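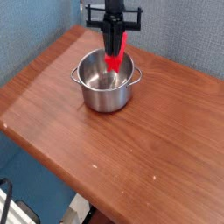

The red piece and the little steel pot, with the gripper right over it.

I promised in my last post that I would write up the gripper job, and then July got away from me, so pour yourself something and settle in. It isn't a complicated repair. It did eat most of an evening, though, and I'd like to have it written down somewhere before I forget the order of things and have to learn it all over again next year.

The arm came to me secondhand, and I call the whole cell Bruta (the arm, the table, the corner it lives in, all of it). The trouble started with the fingers. They would close, and they would hold, but every so often whatever they were holding would turn a little, like a key in a loose lock. With a block you hardly notice. With that long red plastic piece you notice right away! The top is narrow and the star part at the bottom swings out sideways, and then you have a star tapping on the rim of a pot instead of going into it.

I blamed the finger pads first and cleaned them with a damp cloth, which helped for one afternoon. Then I blamed the grip force and turned it up, which was a mistake, so please don't do that. When I finally put a wrench on the mounting bracket, 2 of the screws moved with hardly any push at all. I had been fussing with software for days over loose screws.

So here is what I did, in order. Power off, and wait for the arm to settle. Support the gripper with one hand (it's heavier than it looks, and I like my table). Take the screws out one at a time, wipe the threads, put on a tiny drop of medium threadlocker, and snug them up crosswise, a bit at a time, the way you'd do the wheel on a car. I used the threadlocker from Georgiou because it was in the drawer. Then leave it alone overnight, which is the hard part for me.

The next morning I had to teach the pot position again, because the whole gripper now sat a hair differently than before. The counter in my Iketero notebook program stood at 900 cycles when I took things apart, and I let it run on from there. I go slowly over the rim, with the star just inside, and watch the gap on both sides before I let it go any lower. At 1174 I stopped and checked the screws again with the wrench, and they hadn't budged.

I've put a screw check on the calendar now, along with the cable wipe-down and the pads. Next up is the cable sleeve from Namgate, still in its bag on my shelf, and I'll post when it's on.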